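Rules for Robot Grippers

A gripper is the part of a robot that does the job of a hand. It closes on things, holds them and lets them go. Before a robot arm uses one, a person often carries a gripper of the same kind by hand, so that its movements can be recorded. Rules apply to this work as well.

Rule 1. Clear the table. Only the things needed for the task stay on it.

Rule 2. Keep fingers out of the jaws. Hold the gripper by its handle.

Rule 3. Leave the markers uncovered. These are the square plates with black-and-white patterns. A computer can use patterns like these to work out where the gripper is and which way it is tilted.
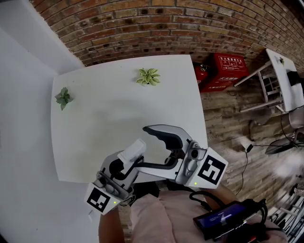

Words: Ustereo Queiroz

The gripper has a marker plate on each side, with a small green light by each one. Black cables run from it to a handheld device with a screen. Two potted succulents stand on the white table.

Rule 4. Watch the cables. A cable must not be stretched tight or lie where someone will walk.

Rule 5. Know where the fire extinguisher is. Nothing may be placed in front of it.

Rule 6. Take a break of 10 minutes after every 20 minutes of holding the gripper. Tired arms make jerky movements.

A rule that everyone agrees to follow in the same way is called a standard. The Stenotstead workshop checks its own list every July.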